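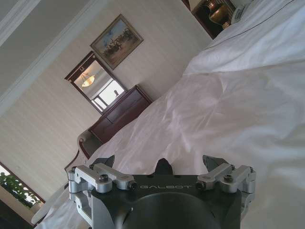 Yhon Rivadeneyra wrote to us that he'd let two furnished apartments on a handshake and a single sheet of paper, and that the deposit argument at the end took longer than the lease had. He asked for something he could fill in by room.

Pradden Furnished Rental Inventory Book
Item no. 3537

A bound record book for landlords and letting agents who rent out furnished homes. You fill it in at move-in, both parties sign each page, and the same page is used again at move-out.

What's inside

Each book has 26 room sections, enough for several small units or one large house. Pages are carbonless, so the tenant keeps a copy.

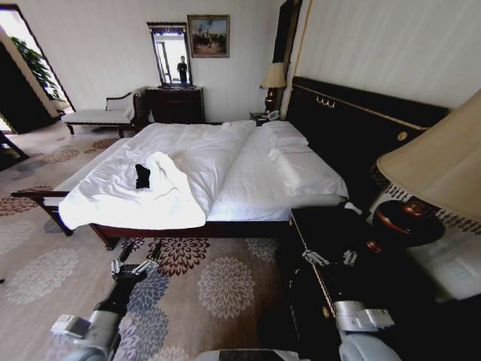

Every line has a space for the item, the finish, the condition at move-in and the condition at move-out. Use the finish column. "Headboard, fair" won't settle anything later. For the bed shown, you'd write "headboard, glossy black, thin gold line along top edge" and list the gold fittings on their own lines. Bedding goes on the separate linen page.

The linen page lists sheets, duvets, pillows and towels by quantity, with a column for stains and one for replacements during the lease.

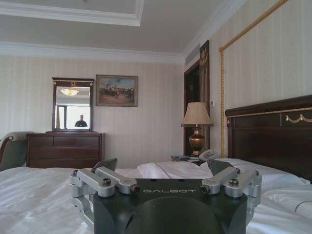 It also has a box for the replacement price agreed at signing. Leave it blank if your lease already covers this.

Meter readings and keys are at the back, along with a page for the forwarding address.
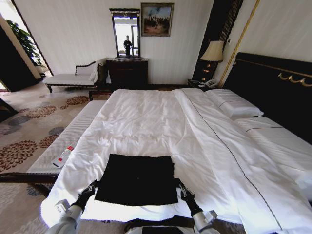 Ordering

Single copies ship from our Didotley warehouse. Cartons for agencies ship from Dondham. Orders over 400 copies can be printed with your office name on the cover; contact Édgar Paucar for a proof.

The September printing has a wider signature box. Older copies can still be used.

Returns: unused books only, in the original wrap.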